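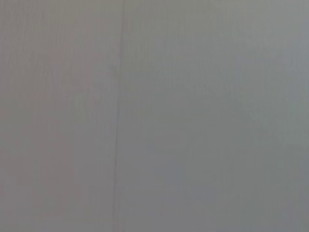
Rodholm bench cell, trial unit: pre-use inspection checklist with comments

Supplier: Briltutent
Site: Skuluvden, packing hall, bay 2
Inspection date: May 17, 2021
Status: trial, no purchase order placed
Marks used: OK, NOT OK, OPEN (supplier has to answer), N/A

Comments are the inspector's own. Where the brochure says one thing and the cell does another, the cell is what got marked.

1. PAPERWORK

1.1 Manual delivered with the unit: OK
In English, 80 pages. A good part of it is for a longer-reach model we did not order. Someone should strike those pages out before the operators get hold of it.

1.2 Risk assessment for the complete cell: NOT OK
We were given one for the arm alone. The arm does not pack anything alone. It has a gripper, a fixture and a conveyor feeding it, and the assessment has to cover all of them together. Asked for twice.

1.3 Serial number on plate matches delivery note: OK

1.4 Service terms: OPEN
"Next-day response" is not defined. A phone call the next day is a response. So is an e-mail. We want it in writing when a technician is standing in the hall.

2. MOUNTING AND SURROUNDINGS

2.1 Pedestal bolted down, torque marks visible: OK
One mark was missing and was put on while we waited. Technician says the bolt had been torqued. I had him do it again.

2.2 Floor level within supplier's limit: OK

2.3 Clearance to nearest fixed structure at full reach: OPEN
Measured 516 mm at the tightest place. Supplier says this is fine at reduced speed. Fine, but then the quoted cycle time has to be the reduced-speed one, and the quote we have is for full speed. They can't have it both ways.

2.4 Aisle markings repainted: NOT OK
Our job. Still the old yellow lines from before the table was moved.

2.5 Air supply shutoff reachable from outside the cell: OK
Stiff handle.

3. STOPS AND GUARDING

3.1 Emergency stop on pendant: OK
Tried five times, in different parts of the cycle.

3.2 Emergency stop on cabinet: OK

3.3 Second emergency stop at conveyor end: NOT OK
Shown in the layout drawing. Not fitted. The salesman called it an option, the drawing does not.

3.4 Scanner zone slows the arm before a person can reach it: OPEN
Works from the front. From the side by the cabinet, it slowed late in two tries. Supplier blames the zone settings and offers to change them remotely. I would prefer they changed them here, with the door open and me watching.

3.5 Restart needs a deliberate action: OK
Stepping out of the zone does not start it again by itself. Checked with the key in both positions.

3.6 Gripper holds its load when air is lost: OK
Held the test box for ten minutes. Box was light. To be repeated with a full one before sign-off.

4. WRIST CAMERA

4.1 Picture reaches the operator's screen: OK
At the close check position, the view is gray surface from side to side, with one thin dark seam running top to bottom, left of the middle and leaning further left on its way down. Fine for showing that the signal gets through. Not much use for showing anything else.

4.2 Focus at close range: NOT OK
Soft. The sales sheet promises a sharp picture "at any working distance." The grain in the surface is barely there and the gray goes blotchy. Either the lens has a minimum distance, in which case print it, or it needs adjusting.

4.3 Seam can be used as an alignment reference: OPEN
Supplier's suggestion, so that we don't have to buy the target plate. I am not convinced. The line is faint at the top, clearer lower down, and has a slight waver in the bottom third. A lean in the picture could come from the camera or from the surface, and one view of it can't settle which. No corner, screw or printed mark in view to measure against either. Price of the Jaiswal target plate has been requested.

4.4 Color balance: OPEN
Left of the seam the gray looks slightly pinkish, right of it bluer, and a little green toward the far right. Could be the surface, could be the camera. Put a plain card in front of it and look again. If the packing check is going to tell two shades of carton apart, we need to know before we pay for it.

4.5 Even lighting in camera view: OK
No glare at this position. Only this position was tried.

4.6 Camera cable secured along the arm: OK
Two ties near the elbow are tight. Cable should be able to move there. Watch for wear.

5. RUNNING TEST

5.1 Test run of 2000 cycles without fault: NOT OK
Stopped 17 times. The supplier counts only the stops that needed a technician and so arrives at a much nicer number. We count every time a person had to walk over, because that is what the thing was supposed to save us.

5.2 Noise at operator position: OK
Quieter than the conveyor.

5.3 Recovery after a dropped box: NOT OK
Screen says "Process exception. Consult documentation." Documentation has no section by that name.

5.4 Operator can clear a jam using the printed instructions only: OPEN
Not tried. The technician kept helping.

6. BEFORE NEXT VISIT

Supplier: items 1.2, 1.4, 2.3, 3.3, 3.4, 4.2, 5.1, 5.3
Us: item 2.4, full-weight test for 3.6, plain card test for 4.4, jam test for 5.4 with no supplier staff in the hall
Both: item 4.3, once the plate price is in

Trial period ends in July. No extension has been agreed, whatever the last e-mail from Briltutent implies. The cell may be run for testing with a trained person at the pendant. It may not be run for production, and it may not be left running over lunch.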